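Home | About Felovo | Open Positions | Contact

Kitchen Table Setter and Prop Assistant (part-time)

Felovo is hiring one part-time assistant to set up, reset and look after the tabletop cooking work at our Crabtree site. The job is mostly handling ordinary kitchen things: plates, saucepans, lids, tablecloths and small items of food. You will lay them out, put them back, wash them, and write down what was used. It is quiet, repetitive work and it suits someone who likes a tidy kitchen and does not mind doing the same task many times in a shift.

The position is 20 hours a week, spread over four shifts. The first contract runs through the end of January and may be extended.

What the work involves

Each shift starts with a setup sheet. The sheet lists the cookware, the dishes and the food for that session and says where each thing goes on the table. A typical one has a covered saucepan in the middle and a plate to the side, with small pieces of food to be moved between them. You lay the cloth first and smooth it flat from the center out. Creases matter, because plates rock on them and the session has to be stopped and set again. Then come the pan and its lid, then the plates, and the food last.

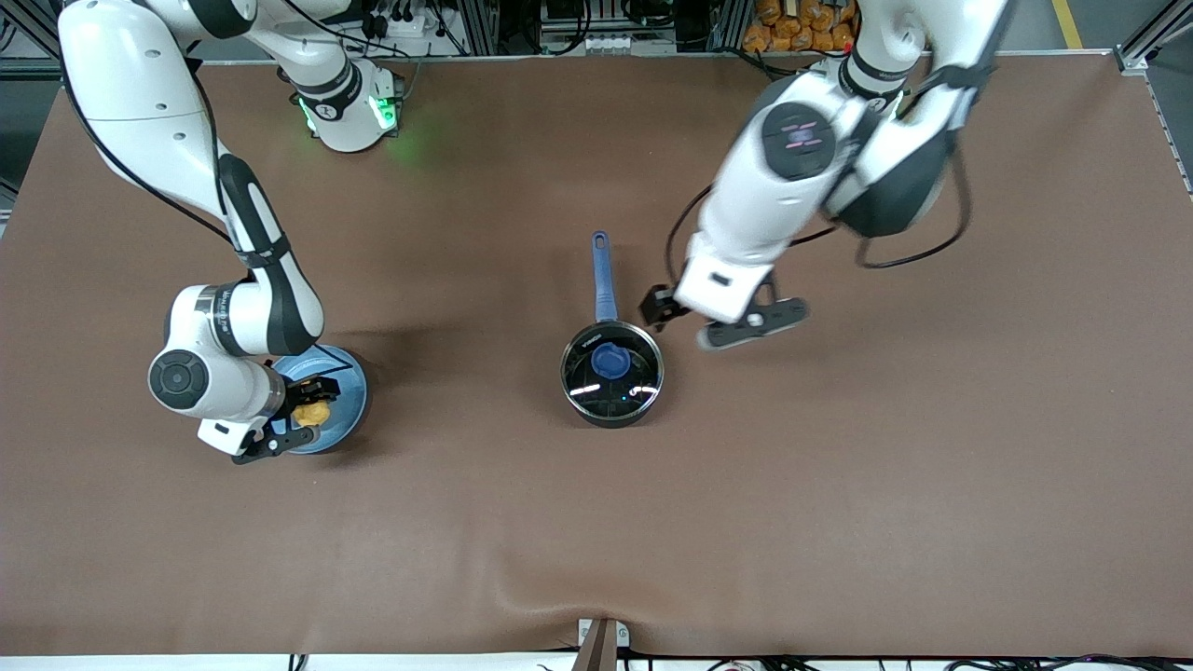
Between rounds you put the table back the way the sheet has it. Pan handles go in the direction given, lids sit square on the rim, and any crumbs come off the cloth before the next round begins. Most resets take a minute or two. Some sheets call for a full change of dishes, and those take longer. Please wait for the shift lead to call the reset before you reach over the table.

At the end of the shift everything is washed by hand, dried and returned to the shelves. Glass lids are stored on edge in the rack and should never be stacked. Cloths go in the laundry bin if they are marked and are folded over the rail if they are clean. You will also fill in the prop log, where we keep track of chips, loose knobs, missing lids and anything that needs replacing. We currently have 2,000 items on the shelves, counting flatware, and the log is the only way we know what we have.

Once a week one of the shifts is set aside for shopping and restocking. You will be given a list and a company card. Receipts go in the envelope on the office door.

What we are looking for

You should be comfortable on your feet for most of a shift and able to lift a full crate of dishes onto a waist-high counter. You should be able to follow a written layout closely and say so when a sheet does not make sense. Experience in a restaurant, a school kitchen, catering or a photo studio is useful. We have also hired people who had none of it and did well.

Basic computer skills are needed for the prop log, which is a spreadsheet. Please tell us about any food allergies when you apply. We handle bread, egg, dairy and nuts in the building and cannot guarantee a table free of them.

Closed-toe shoes are required. Long hair is tied back, and rings and bracelets come off before you start. Aprons are provided.

Hours and pay

Shifts run five hours, with a paid 15-minute break. Morning shifts start at 7 and afternoon shifts start right after the morning crew has cleaned up. We post the schedule two weeks ahead and try to keep people on the same shifts. Pay is hourly and is discussed on the first call. Parking is free in the lot behind the building. The Erkano bus stops at the corner, but the first bus arrives too late for the morning start, so keep that in mind if you do not drive.

Training takes the first three shifts and is paid at the full rate. You will work next to Consolacion Macaraeg, who runs the prop shelves and wrote most of the setup sheets.

How to apply

Send a short note with your work history to Josée Dhillon in the Felovo office. A resume is fine, and so is a plain list of where you have worked and what you did there. Tell us which shifts you can take and when you could start. We do not need a cover letter or a photo.

Applicants we would like to meet will be asked to come in for a one-hour paid trial. You will be given a setup sheet and asked to lay the table, reset it a few times and wash up. Bring identification and the right shoes. References are checked after the trial, and we will ask you first.

If you applied for the storeroom job at our Darkix site earlier, you are welcome to apply for this one too. Please mention it in your note so we can pull your old application.

Last updated: 12/09/2022

Contact the Felovo office | © 2022 Felovo | Back to top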